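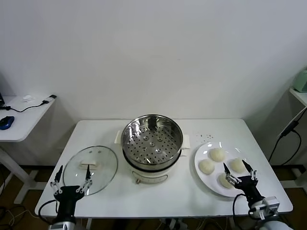
Section 4. Setting Up Your Kitchen Log

Now for the fun part! By this point Flustelska is installed and your household has a name, so you can start telling it what you cook and what you keep on the shelf.

4.1 Create your pantry

1. Open the Pantry tab and tap Add Shelf.
2. Give the shelf a name you'd say out loud (Fridge door, Baking stuff, Under the stairs).
3. Add your foods. Type the first few letters and pick from the 113 built-in foods, or tap New and write your own.
4. Set a use-by reminder for anything fresh. Dry goods can be left on None.
5. Tap Save Shelf.

Each shelf holds up to 725 entries, so go wild with the spice drawer if you like.

Note: Shelves can be renamed at any time, but a deleted shelf takes its reminders with it.
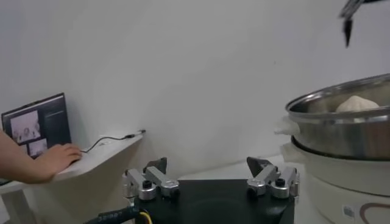
4.2 Share with your household

6. Go to Household, then Invite.
7. Enter the other person's email address and choose Cook or Viewer. A Cook can change everything except the household name. A Viewer can read the plan and tick off the shopping list.
8. Ask them to accept the invitation on their own phone before you close the screen.

Caution: If you see message 202, two people are saving the same shelf. Wait until the spinning wheel stops, then pull down to refresh. Don't tap Save again while it's spinning, or the older copy may win.

4.3 Log a meal and its leftovers

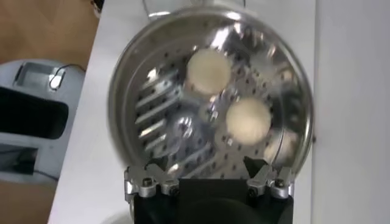

Portions are what make the whole log come alive, and they're worth getting right from your very first meal. Choose one unit per dish and stick with it: slice, bowl, ladle, piece. Dishes that come in pieces are the easiest place to start. A couple of round steamed buns side by side in a steel basket go in as "bun, 2," with no weighing and no guessing at cups. Soups and stews need a little more thought, and for those we love the ladle.

9. Tap Log Meal and choose the dish.
10. Enter what was made, then what was eaten. Flustelska works out the rest and offers to put it on a shelf.
11. Pick the shelf and tap Done.

Tip: Hold your finger on a leftover to send it straight to tomorrow's lunch. Such a handy shortcut!

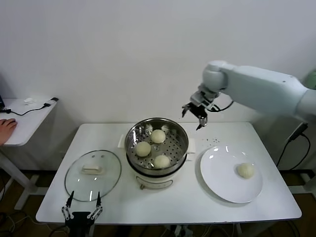

Zane Mockus wrote in to say that he logs the leftovers before anyone sits down and fixes the number afterward, and that his lunch plan has been right ever since. We tried it, and it works nicely with step 10: enter your best guess under Eaten, then open the meal again and tap Adjust.

4.4 Back up the log

12. Open Settings, then Backup, and turn on Nightly.
13. Tap Back Up Now once to make the first copy.

Section last revised 7/2/20. Shopping lists are covered in Section 5.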